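Saston Technical Program
Course handout, Unit 6: Laying Out a Parts Table
2026-03-10

Read this before the lab. It follows on from the February unit on incoming stock, and it assumes you still have your tray cards from Unit 5.

A parts table is a holding place between storage and the bench. Parts stop there for a short time, get checked against the order sheet, and move on. Most of the mistakes we see in the lab happen at this step. A tray gets set on top of another tray, or a part from the last order stays behind and goes out with the next one.

Top surface and lower shelf

The top is for the current order only. Anything for a later order goes on the shelf underneath, in a single row, so it can be read from the front without bending down and moving things. In the Pludetton layout, which we use in this course, the two levels are never mixed. The Pillberg layout allows spare trays on top; you may see it at a work placement, but do not use it for graded work.

Leave open surface between trays. Long trays can be set at different angles if the table is shared from two sides, but each one needs to sit flat with its whole base on the table.

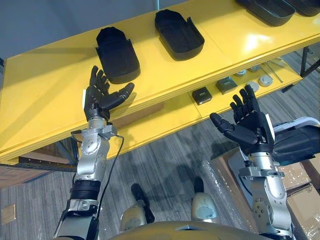

Fig. 2. Black trays on a yellow two-level table, with small items on the lower shelf.

Glossy tops wipe clean easily and show dust well. They also throw glare under overhead lights, and a black part in a black tray can be hard to read. Tilt the tray or step to one side before you sign for it. Low-walled trays like these should be carried level, with both hands — parts slide over the edge faster than you expect.

Order of work

Clear the top and wipe it down.
Check the lower shelf against the waiting list.
Bring trays over one at a time.
Lay the tray card beside the tray, never inside it.
Initial the order sheet and leave it at the left end of the table.

Lab task

Work in pairs. Set up order 2099 from the Arumugam workbook, then trade tables with another pair and check their layout. You have 12 minutes for the setup. The task is worth 100 points, and points come off for stacked trays, missing cards and anything left on top from the order before.

Bring the signed order sheet to the next class. Keep the tray cards — they are used again in Unit 7.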